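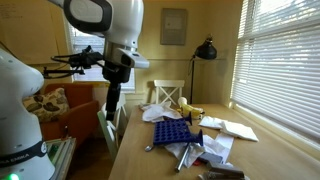 The composer of Skevamo on slow tunes, bad pianos and learning to love the mute button

October 17, 2026

I've had the Skevamo soundtrack going in my kitchen for most of the fall (my neighbors can probably hum the ferry theme by now, sorry!), so when its composer agreed to talk to me on the phone I wrote out two pages of questions and then lost my place in them within a minute. She talks fast. She also sings when she's explaining something, which doesn't help you much when you're trying to take notes, but it's a lovely thing to have in your ear for an hour and a half.

If you haven't seen it, Skevamo is the film about the two sisters who run a car ferry that hardly anyone uses anymore. There isn't a lot of talking in it. For long stretches it's water, engine and her score, and the score is mostly strings and a piano that sounds like it's been left in a garage.

"It was in a church hall," she told me. "So, warmer than a garage, but not by much. I'd been offered a beautiful concert grand and I played the main theme on it and it sounded like a commercial for a bank. Then I tried the upright in the hall in Anau, where we were rehearsing, and the D above middle C had this little buzz in it. I wrote the whole second half of the movie around that D."

Anau is where she grew up and where she moved back to before starting on the film. She'd been away for most of her working life, first as a copyist, then orchestrating for other people, then writing the kind of library music that ends up under cooking shows. She isn't the least bit embarrassed about the library years.

"I wrote 200 tracks for one catalog," she said. "Happy ukulele, sad ukulele, ukulele with handclaps. I learned to get in, say one thing and get out in under a minute. When a director says to me, can you make this a bit more hopeful but not too hopeful, I know exactly what to do, because I used to do that before lunch."

I asked whether any of them still turn up. She heard one in a dentist's waiting room last November and sat there mentally fixing the bass line until they called her in.

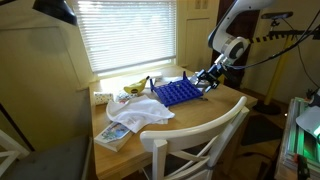 From games to the ferry

Her first real credit was Fatgate, a video game that I'll admit I only played after I knew I'd be talking to her. (I'm terrible at it. I've been stuck in the flooded market since the weekend.) The music has to shift depending on what the player does, so a walk through an empty street can turn into a chase with no warning at all, and she told me it changed how she writes for everything.

"In a film you know when the door's going to open. In a game you don't, so every bar has to be a place you could leave from. I got so used to it that I still write that way. My editor on Skevamo loved me for it. She'd cut eleven seconds out of a scene and call me up all nervous, and I'd say, fine, take them out, the music won't mind."

Fatgate also brought her to Viklund, the small studio where she's recorded ever since. It has one main room with a low ceiling, and the engineers there talked her out of the big hall sound she thought she wanted. The Skevamo sessions used 17 players, and I was surprised by that, since I'd have guessed a lot more from the storm sequence.

"Everybody guesses more! We just put them close together and asked them to play like they were annoyed with each other. The violas were very good at that."

We got onto the storm for quite a while. The first version was huge, with brass and drums and a choir sketched in on samples, and she was proud of it for a whole weekend. Then she watched the scene with the director and neither of them said anything at the end, and she went home and took out the brass. The next day she took out the drums. What's left in the finished film is the strings, very low, and then that piano, and then for the last stretch nothing but wind.

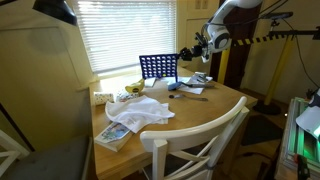 I told her the wind was my favorite part of the score and then felt awful, because it's the one part she didn't write. She laughed so hard she had to put the phone down.

"No, I'll take it," she said when she came back. "Knowing where to stop is still my job. I spent longer deciding where the last note went than I did writing the notes before it. I had it a few frames later at first and it was telling you how to feel about the older sister, and I didn't want to tell you. I'm not sure how I feel about her myself."

She's pretty relaxed about the attention the film has had. The first public screening with live players was in Anau, with 100 seats set out in that same church hall, and she played the upright herself and missed an entrance. The next one is in a theater that holds 700, and she's bringing the upright along in a van, buzz and all – the tuner has strict instructions to leave the D alone.

As for what's next, she's started a score for a comedy, her first, and she's finding it much harder than the sad stuff. Her rule so far is that the music isn't allowed to know it's in a comedy. She hummed me a bit of the opening, a pompous little march for two clarinets, and asked me what I thought was happening on screen. I said a wedding. It's a man trying to return a lawnmower.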